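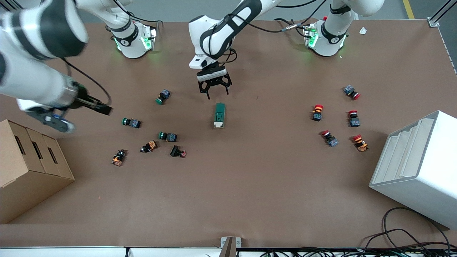
## News from the robotics bench

20/11/2024

G'day all, Austra Vaher here, filling in for the usual newsletter crew because I'm apparently the one who talks about the robots the most (guilty!). It's been a big few weeks for the sorting project and I've got a fair bit to tell you, so grab a cuppa.

For anyone who's joined since winter, the project is our entry in the Zernport Student Automation Challenge. We have to get two arms to pick switches out of a jumble on the table and put them where they belong, with no hands helping once the run starts. Sounds easy. My nephew could do it while watching cartoons. Getting a pair of robot arms to do it is another story, and I've gone through a lot of biscuits finding that out.

The parts we're using are ordinary panel pushbuttons, green ones and the red mushroom-headed emergency stop kind, plus a few odd bits in other colours to keep us honest. We've named the program Soltanden, after nothing at all -- one of the first years said it in a meeting and it stuck. Soltanden's job is to look at the table, decide which arm should go for what, and then not let the arms bump into each other. That last part took us most of the term!

We started with the greens over on one side and the reds on the other, which keeps each arm mostly in its own patch. The trouble is the way the buttons land. A switch standing up with its cap on top is lovely to grab. A switch lying on its side, cap pointing off wherever it likes, is a pain, and they nearly always end up on their sides. The round cap is slippery to hold and the square block behind it is much better, so the gripper has to work out which end is which before it closes. We spent a whole evening just on that. I kept rolling switches across the table by hand and reading out how they'd landed while the rest of the group typed, and I reckon I was the most useful I've been all year.

Then there's the long green-topped block in the middle. It isn't a switch, and it sits in the no man's land between the two clusters, so both arms can reach it and at first both arms wanted it. We had one run where they each started towards it, and I have never hit stop so fast in my life. The rule now is that whichever arm asks first gets the middle of the table and the other one has to wait its turn. It's slower, but I can watch it without my shoulders up round my ears.

Our best score so far is 48 switches in a row without a drop, which we got on the night the heater broke and everyone was wearing beanies. The one that ended it was a red. It's always a red! The heads are wider than the greens and if the fingers come in a touch crooked they catch on the rim. The team from Chantharasri College (lovely bunch, we had them over for a practice night) suggested coming in lower and opening the fingers wider than feels sensible, and that's what we're trying at the moment. I'll let you know how it goes.

A few bits of housekeeping while I have you:

- Bench nights carry on through the break, but please message the group first so you're not left standing in the car park.
- If you borrowed the little hex keys, could you bring them back? We're down to two and one of them is rounded off.
- Please don't sort the switches into neat rows when you pack up. I know it's tempting. We want them messy!
- Long hair tied back and sleeves rolled up near the arms, same as ever.

The challenge itself is in February, over at the Nuvness hall, and each team gets two timed runs with the better one counting. We'll need people to help carry gear, and also people to come along and clap -- the clapping is important, the hall is huge and it gets very quiet when something falls on the floor. Families are welcome and there's a sausage sizzle.

If you'd like to have a go at the bench before then, come along. You don't need to know any programming. We can always use someone to tip the switches out and call what they see, and I'd be glad to hand that job over so I can sit down for a bit.

Austra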